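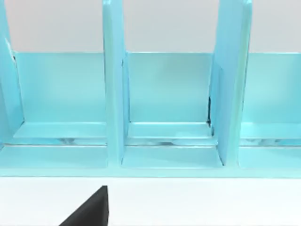 *The turquoise organizer in the simulator, all compartments empty, gripper finger at the front.*

# Workshop tips: sorting station

These are the notes we keep for the Brelville robotics club sorting task, where the arm picks up small parts from the table and puts them away in the organizer. Half of them apply to any bench with a divided organizer on it, robot or no robot. Add your own at the bottom.

## Setting up the real bench

- Square the organizer to the table edge before you do anything else. Run a strip of masking tape along the front of the base and leave it there between sessions.
- Clear the table in front. Pencils, phones and screws all end up under the gripper sooner or later.
- Wipe the ledges with a damp cloth and dry them. Dust makes light parts slide.
- Stick the organizer down with two small pads of mounting putty. Double-sided tape holds better but takes the finish off when you pull it up, and Fala (our practice organizer) has the marks to prove it.
- Keep spare parts in a lidded tub on the other bench. An ice cream tub is fine.

## Approaching the compartments

Come in from the front and stay low until the fingertip is just short of the base, then stop. Check which side of the partition you're on. The partitions stand a lot taller than the back panels, so lifting over one from inside a compartment takes far more height than most people program. Back out to the front, move across and go in again.

Aim for the middle of the ledge. A part dropped near a partition tends to lean on it, and then it's awkward to pick up again.

If you're placing on the base strip, lower the last bit slowly. The default speed is 600 and that's too fast for anything with a flat bottom. We use a third of that.

## In the simulator

1. Load the Athumani scene file. The old Prano one still opens but has the shelf heights wrong.
2. Run with the organizer empty first. Watch the fingers all the way in and out.
3. Add one part, then work up to 5. Don't start with a full set.
4. Save under your own name before you change the lighting or colours.

The simulated surfaces are cleaner than ours and the light is even. A program that relies on finding the edge of the base by colour will need adjusting on the real table, where the window throws a glare across it from about lunch onward. Maya Hourani's group got around this with a sheet of white bristol board under the organizer, and the rest of us have copied it.

Let a long run finish before you judge it. We do 2,000 placements overnight and look at the log on Tuesday. Sort the log by compartment — if most of the misses are in one of them, check your alignment before you touch the code.

## Cleaning and packing up

- Warm water and a drop of dish soap for the organizer. No solvent cleaners on the glossy panels.
- An old toothbrush gets into the inside corners.
- Wipe the gripper fingers dry, never wet.
- Park the arm well clear of the organizer before switching off.
- Organizer goes on the low shelf, upright, with nothing stacked on it.

## Still to sort out

- Better putty. The blue stuff goes hard over the summer.
- A foam pad for the fingertips, thin enough to fit past the ledge.
- Second tub with a lid that stays on.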